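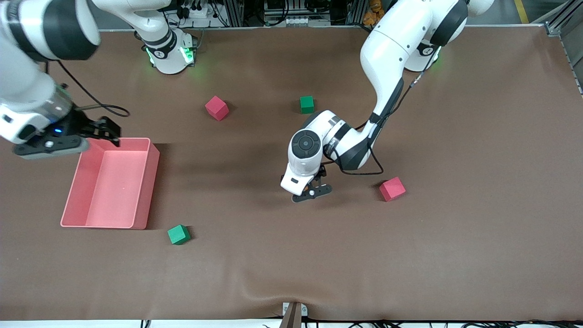

What Phones Do Students in Tellby Carry?

Emese Szabó and Barnabás Nyitrai, July

We started this project because the two of us could never agree on whether people pick a phone for its brand or simply take whatever their parents hand down! So we asked 319 students at the Stockdale and Stasbridge schools which make they owned and how long they'd had it,
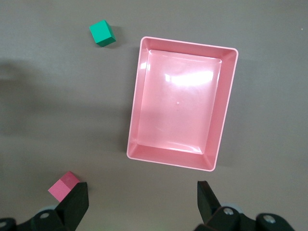

and we left out 6 forms where the make was blank. Our teacher, Ilona Szilágyi, very kindly helped us word the 4 questions (the first try was far too long). Next term we would love to ask the same things in Clarkadbridge.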